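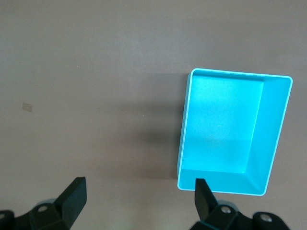 Open blue tray with pale rim, on the table.

Small Parts Storage, Grernus Building: Progress Report to Provine
Reporting period ending September
Grant line 3, equipment and fittings

1. Status

The work is on schedule for the trays and labels and behind schedule for the shelving. The tables are in use. The inventory of loose parts is complete and stands at 2,611 items, all of them now assigned to a tray. The remaining work is the second shelving bay, the wall finish on the north side, and the written procedure for returns.

Spending is within the approved amount for trays and tables. The shelving line will carry over into the next period. We are not asking for additional money in this report.

2. Trays

The old storage was a mixture of cartons, lidded tubs, and drawers from a cabinet that had been discarded by another department. None of it stacked, and the tubs had to be opened to see what they held. The Clekum plan called for one style of open plastic tray throughout, in a color that is easy to find on a table or shelf. A total of 187 trays have been received from Asfaw and checked in.

The check covered the rim, the corners, and the flatness of the floor. A raised or bowed floor makes small fasteners roll to one side, and the count at the end of a session takes longer. Trays were set on a flat table, pressed at each corner, and rejected if they rocked. Four were returned and have been replaced. The replacements were checked the same way and accepted.

The rounded corners have been an improvement over the square drawers. Washers and small clips used to lodge in the corners and had to be picked out with a blade. They can now be swept out with a finger or a soft brush. The drawback is that a flat label does not sit well over a corner, so labels go on the middle of a long side.

Trays are wiped out when they change contents. We tried a tray liner in the first weeks and stopped using it. It shifted when parts were scooped out, and screws went under it.

3. Tables

Table fittings were the largest single item after the trays. The plan asked for a flat, matte top with no raised lip at the front, a depth that allows a tray to be reached without leaning, and cable routing that leaves the front half clear. All of these were met in principle. Cable routing took the most effort.

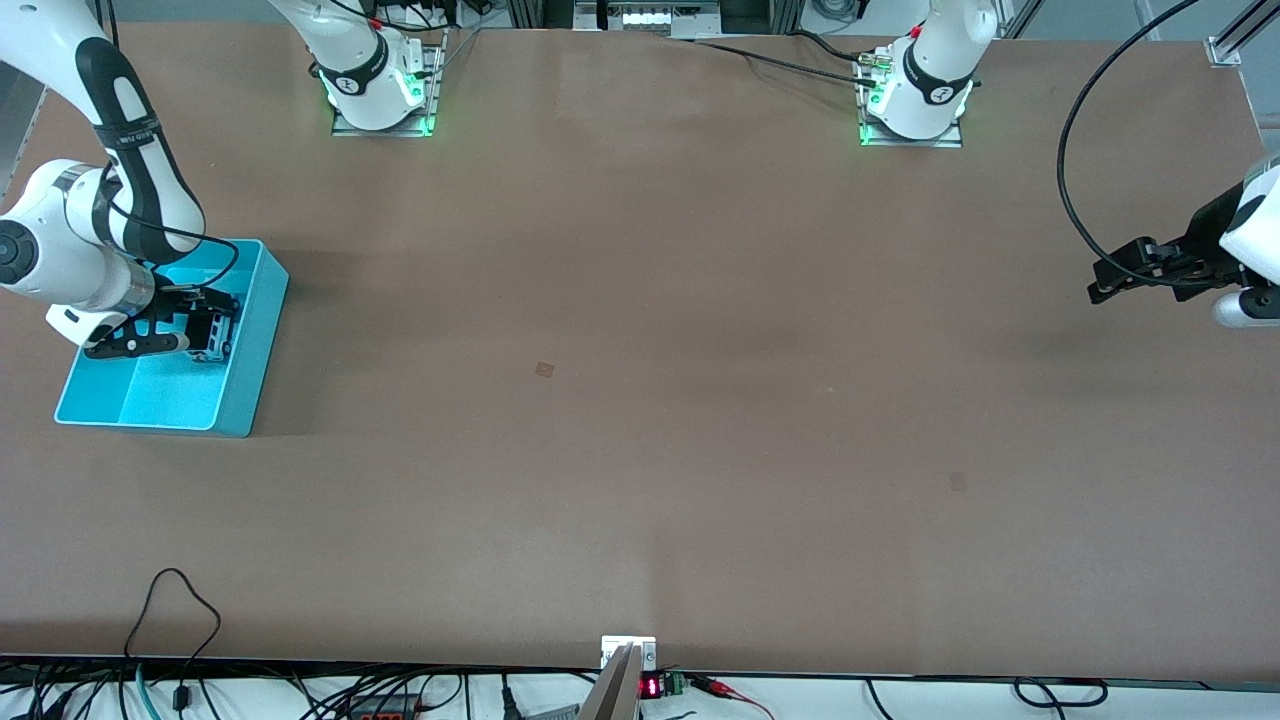 Cable routing is now settled for the main table, and the layout can be copied when the next one is fitted. In the first arrangement, power and data came over the side and crossed the area where trays are set down, so every tray that was moved dragged something with it. The supply has been shifted to the back: the black cable along the far edge, with the connectors attached to it, is the arrangement we intend to keep. It needs fastening at closer intervals. A loose length can still work its way forward, and the connectors have to stay where they can be unplugged by hand. Two types of clip are being compared – a screw-down type and an adhesive type – and the choice will be made before the second table is wired.

The brown top has a matte finish, and the teal bin stands out on it well enough that no marking tape was needed to find it. Tape was used on an earlier table and left residue when it was removed. If fixed tray positions are wanted later, we would prefer shallow locating strips at two sides over tape on the surface.

The top is cleaned at the end of each session with a damp cloth and dried. Solvent cleaners are not used on it. The sheet supplied with the board warns against them, and nothing handled here so far has required one.

4. Labels and inventory

Each tray carries a printed label with a part family, a size range, and a tray number. The number is also written by hand on the underside, so that a tray that loses its label can still be matched to the list. The list is kept as a plain spreadsheet. We considered a barcode system and set it aside for this period. The number of trays is small enough to search by eye, and the scanning hardware would have come out of the shelving money.

The inventory was carried out in three passes. The first separated parts by family and removed anything broken or unidentified. The second sorted by size. The third was a recount of the families where the first two totals disagreed. Most of the disagreement was in flat washers, where thin ones had stuck together and been counted as one. The corrected totals are in the spreadsheet, with the earlier figures left in a separate column.

Unidentified parts are held in a single tray marked for review. They will stay there until the end of the next period and then be offered to the other users of the building or recycled.

5. Shelving and walls

The first bay is up and loaded. Shelf spacing was set by measuring a tray with its label attached and adding enough clearance to lift it over the front stop. The drawing for the second bay used the bare tray height and left the clearance out. The error was found before the uprights were drilled, and the drawing has been corrected. The corrected order went in on a Wednesday and missed the supplier's cutoff for that week, which accounts for part of the delay. The rest is due to the wall.

The north wall needs filling and a second coat before brackets are fixed to it. Old anchor holes run close to the new bracket line, and two of the proposed positions fell on the edge of earlier repairs. The bracket line has been raised to clear them. This changes the height of the top shelf, and a step will be needed to reach it. Only spare empty trays will be stored at that level.

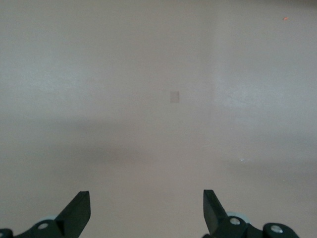
Will the delay to the second bay affect the use of the room?

The room can be used as it is. Trays intended for the second bay are stacked on the floor along the east side, on a pallet, and are brought to the table when needed. This adds a few minutes at the start of a session and reduces the walking space on that side. The stack is kept low so that a full tray is never lifted from above shoulder height.

6. Returns procedure

A draft exists and is being tried. Parts come back to the table in one tray, are sorted into their numbered trays, and the list is updated before the trays leave the table. The step most often missed is the last one. In the next version of the sheet, the list update comes before the trays are put back on the shelf, and the tray stays out until the entry is made.

Mixed trays are still a problem late in the day. The present rule is that a tray that cannot be sorted before closing gets a yellow slip and is done first thing the next morning. The rule has held so far, although the slips curl and fall off. Card slips that hook over the rim will be tried next.

7. Work planned for the next period

Finish and paint the north wall.
Fix brackets and load the second bay.
Choose the cable clip and wire the second table.
Replace the paper slips with card.
Issue the returns procedure in final form.
Clear the review tray.

8. Decision requested

We request written approval to carry the unspent shelving money forward. The order for the second bay is placed, and the invoice will arrive after the current line closes. A copy of the corrected drawing is with the Grernus building office and can be sent on request.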